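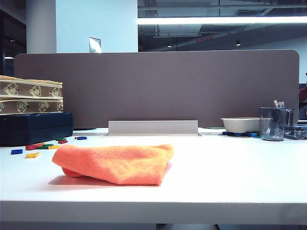

Buy the cheap arm. Or better, build it. I've been saying this at the Loson workshop for a year and I still get the look, the one that says surely a real arm would be less grief. It would. Less grief, and you'd learn about a tenth as much.

Ours cost 600 dollars in parts, printed brackets included. A secondhand industrial one was going for 2000 plus freight, and then you're stuck with somebody else's controller and a manual for the wrong model. With ours, when the elbow sags, we know which screw.

My real gripe is with what people make them do. Everybody wants the demo. Pour a coffee, wave at the kids. Give it a towel instead. Cloth is miserable, it never sits the same way twice, and a gripper that's brilliant on toy blocks will pinch a fold and drag the whole lot sideways. We logged 177 tries at a plain flat fold last winter. I won't tell you how many I'd put on a shelf. Blocks are where you find out your calibration is 5 mm off. Towels are where you find out your whole aproach is off.

And no, more software isn't always the fix. Half our trouble was a wobbly base. Bolted it down, lovely. Other half was lighting, shadows mostly, took me till June to admit it.

The Batcombe kit people will sell you a finished thing with a nice app. Fine if you want a finished thing. But a shared workshop is for taking stuff apart, arguing over it, putting it back a bit wrong and trying agian tomorrow arvo. Spend the difference on spare servos. You'll need them.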